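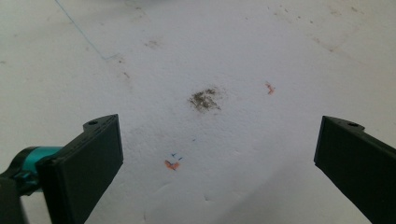
Lizelle Zwane said she'd never met anyone who could make a sheet of paper last as long as Ľubica Sýkora does, and that I should ask her about the letters before I asked about anything else. So I did.

Ľubica writes letters for people. By hand, from the back table of the reading room in Flosthorpe. Complaints, condolences, one to a brother in Brernness who hadn't been spoken to since a wedding. She's done it since she retired from the post office counter and she charges nothing, though people do leave stamps.

"I started because a man came in with a form," she says. "He'd had the form a month. He could read it fine, he just couldn't start. So I said tell me what you want them to know, and he talked and I wrote, and then he copied it out himself. It took an hour. After that he told his sister."

The sister told others, obviously. She now does two mornings and one evening.

I came with a list of questions and got through maybe half. She talks quickly and goes sideways. Kettle on, kettle off, someone wanting change for the meter.

Does she keep copies? No. "Never. Why would I want that in my house." She doesn't keep names either. What she does keep is a notebook of first lines, because first lines are what people get stuck on, and she reads me a few with her thumb over the rest of the page. "I was sorry to miss you in the spring." "You will be surprised to hear from me." "About the fence."

About the fence is her favourite. She thinks most letters should start that way. Say the thing. People want to put the weather in first.

"They think it's rude to begin. So you get four lines on the rain and then, oh, by the way, your father's ill. I tell them cross out the rain."

I ask if anyone minds being told to cross things out. Some do. Ermanno Rinaldi minded, and he's sitting two chairs along while we talk, so he gets to answer for himself.

"She took out my whole opening," he says. "I had a very good opening."

"It was from a song," says Ľubica.

He was writing to the council over a drain. It went to 155 words in the end, she had him count them, the first go having filled both sides of the page. He got a reply in August. Whether the drain got done is a longer story and he tells me most of it but I've not got room here.

The hard ones are condolences. She won't do a condolence letter on the same day she's asked, the person has to go home and come back. No exceptions, even for friends. And she won't put in anything about time healing or better places unless they say it first in their own words.

"You write down one thing you remember. One. What he had in his sandwiches. That's the bit they'll read again."

Her own mother got 80 cards when her father died, back home in Chornovol, and kept three of them. All three had something in about him that the family hadn't known. One was from the man who sold him bicycle parts. Ľubica goes quiet over this one and I look at my notes for a bit.

Then it's paper. She has views. Nothing too smooth, the ink sits on top and smears if you're left handed. No lines, or lines on a sheet underneath. She buys a ream when the stationer has it on offer and tears the spoiled ones into quarters for drafts, and the quarters get written on both sides, wich is I suppose what Lizelle meant.

Pens she's not fussy over. "Any pen that starts."

What about email? People ask her that all the time, apparently, and she's a bit tired of it. She has email. She uses it for the dentist.

"If it's quick, send it quick. I'm not against it. But people come to me with the thing they've been not saying. You can't do that one in the queue at the shop."

And the brother in Brernness? She doesn't know. She knows it was posted, she walked to the box with the woman and stood there while she did it. They never came back to say either way. Most don't. She used to fret over that, lying awake making up replies, and now she doesn't, or less.

By this point there were people waiting and one of them had brought a biscuit tin full of papers, so I packed up. She asked who I was going to write to. I said no one really. She gave me four clean sheets and an envelope and told me to leave out the rain.

Drop in, no booking, back table. Bring the adress with you if you've got it.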